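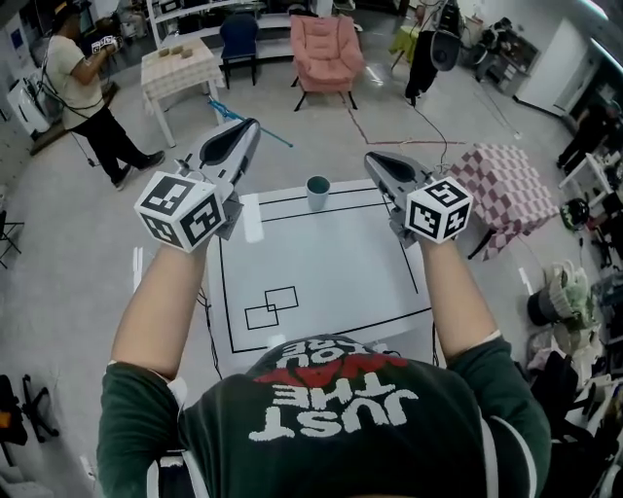
The Tone at Keltness

The complaint was logged on July 12, 2018, and reached me the next morning as a single line: tone in large room, second floor, Keltness building, intermittent. No level was given. The tenant was Nernus. I was employed at the time by Durno, which handled noise and vibration for the owner, and I was sent with a meter, a tripod and a contact microphone.

I set the tripod beside the pink armchair. An upholstered chair absorbs a little at the high end and very little lower down, so it was a fair place to listen and a poor place to hide from a tone. I took a background reading. Ventilation dominated below 200 Hz. Above that the curve fell away evenly, as it does in any office, and there was no tone.

I waited 18 minutes. During this time I checked the furniture for looseness. The navy chair was tight. The shelving behind it had been fixed properly. The small table with the pink-and-white checkered cloth rocked slightly on one leg, and I folded a parking receipt and put it under the foot.

Then it started. The meter showed a narrow peak at 326 Hz, well clear of the curve. To the ear it was the sound of someone in another room deciding whether to sing. It lasted less than a minute and stopped without fading.

A tone of this kind has a source and usually a partner. The source supplies the energy and the partner, often a panel or a pipe, makes it loud enough to bother someone. I have found partners in lampshades, in a drawer of forks and once in a framed fire certificate. The method is to touch things in turn while the tone is present. If it drops, the thing under your hand is the partner.

When it came back I put my hand on the white table, inside the black tape. Nothing changed. I touched the small teal-green cup near the far edge. It was humming faintly against my finger, but the tone in the air did not drop. The cup was a listener, like me. I moved it a short way and it stopped. I moved it back and it began again.
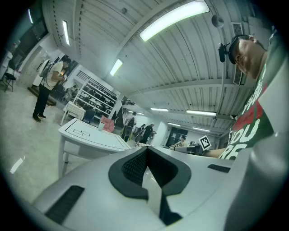 My second visit was in March, after the complaint had been renewed in stronger words. I brought a stepladder and started overhead, which I ought to have done the first time. A low ceiling of white corrugated panels is a large area of thin material, and it ran in long ridges all the way down the room with beams across it. I had suspected the rectangular lights, but lights hum at twice the supply frequency and its multiples, and 326 is not one of them. I had suspected the vent with its slats. I put the contact microphone on the vent and got air. I put it on the round gray speaker next to the vent and got the tone, clean, with nothing else in it.

The drawings listed the speaker as part of a paging system made by Quintana. I followed the cable above the panels. It went along a beam, turned at a corner and ended in a taped stub. The tape was old and had gone brittle. There was no voltage on the conductors. I measured this 3 times, with two instruments.

An unconnected speaker can still be driven. Its cone will move if the bracket moves, or if the air does. I tightened the bracket. The tone continued. I held the cone still with two fingers, and for the length of time I held it the room was quiet, and the cup on the table was quiet also. I stayed on the ladder longer than the test required. When I let go, the tone did not resume at once. It waited nearly as long as a person does when they have been interrupted and want to be sure you have finished.

My report to Durno gave the partner as the speaker and the source as not determined. I recommended removal. The owner replied that removal would leave a hole in the finish and asked whether foam would do instead. I said that foam would probably do.

I sent the foam by post, cut to size, with a note on how to fit it. Under the measurements I added that the cup should be left where it was.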